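Home | Notebook | Bindery | Index of Entries

2026-03-07
Siddur repair, second round

Finished sorting the box from Ponalton. They sent 32 siddurim and asked which can be saved, a question with a practical half (mine) and a halakhic half (the rabbi's, and he answers slowly). My count is 22 worth resewing. The other ten have lost pages in the middle, and a prayer book that skips from the Shema to Aleinu is popular with the children but can't go back on the shelf.

Loose leaves with the Name on them go in the gray genizah box. Torn corners with no Name go there too. The rabbi says some of those could be wrapped and put out respectfully, but I don't trust myself to judge a corner at four in the afternoon.

Glue: switched back to wheat paste. The Treretti stuff dried stiff and cracked at the hinge on both test spines from January. Their label says "flexible." Checked the paste for the obvious problem — flour and water, Pesach coming. Asked whether books mended with it can sit on the seder table. Answer so far: ask again with the proportions written down. Proportions are one part flour to five water, cooked until it goes clear, and I've now written them on the jar as well.

Open question for whoever reads this: do we stack repaired books under the press in mixed order? Custom is that a chumash goes on top of a siddur, never under it. With the Marar press that means unloading the whole pile when a late chumash comes in. I did it twice today and will do it again, with less grace.

Genizah register now stands at 812 items, up from 778. Burial at Usommont waits until the ground is soft.

Still to do: thread, more blotting paper, find the good bone folder.

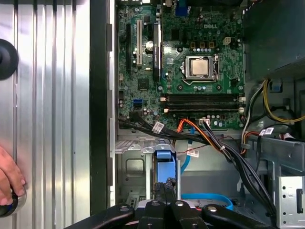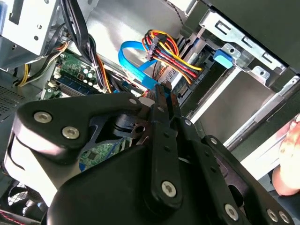

Posted by Lenni Savolainen, bindery bench

2 comments | 5 shares
Last updated 2026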